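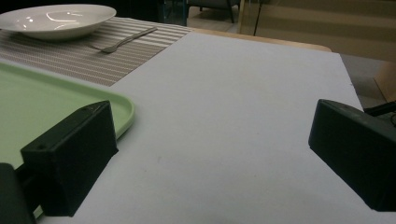 Fig. 1. Striped placemat and green tray on the white surface.

Unit 5: Laying a single place

Right, this handout goes with the practical, so keep it next to you and scribble all over it. I've taught this unit at Mason for 7 years now and the same little muddles come up every time, so I've written them down (you're welcome!).

We begin with the mat. I know everyone wants to get straight to the cutlery, but if the mat is skew then everything you put on it will be skew as well. Stand where the guest will sit, get the long side running level with the table edge, and smooth it out with the flat of your hand. Stripes are a gift here, as you can check them against the edge of the table. Plain mats from the Preltska set are harder and we'll get to those in April.

The tray comes next. Put it down on your own side, near you, and work from it. Please don't balance it on your hip. Tavion Benavides did that in my very first group and I can still hear the spoons going.

Plate goes down before cutlery. Hold it by the rim, thumb flat along the edge and never in the middle, and lower it on to the mat. We use a wide-rimmed plate with a shallow well for this unit, the soup or pasta sort, and it's lovely to practise with because there's so much rim to get hold of. Look at it from directly above before you let yourself be pleased with it.

Things to look for in Fig. 2: the plate is on the mat, and the knife and fork are still on the tray, lying close together on a slant with the handles nearest each other at the top. Work out which hand you'd use for each before you reach for anything.

Fig. 2. Plate down, cutlery waiting.

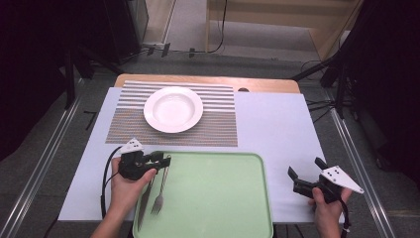

Cutlery

Fork to the left of the plate, tines pointing away from the guest. Knife to the right, blade facing in towards the plate. Pick both up by the handles, at the narrow part if you can, so you aren't leaving fingerprints on the bits people eat with. Line up the bottoms of the handles with each other (I use the near edge of the mat as my guide, Kashyap in her textbook uses the bottom of the plate, either will pass).

For next time: read Kashyap, page 153, and practise the whole thing at home until you can do it without stopping to think. Any plate will do.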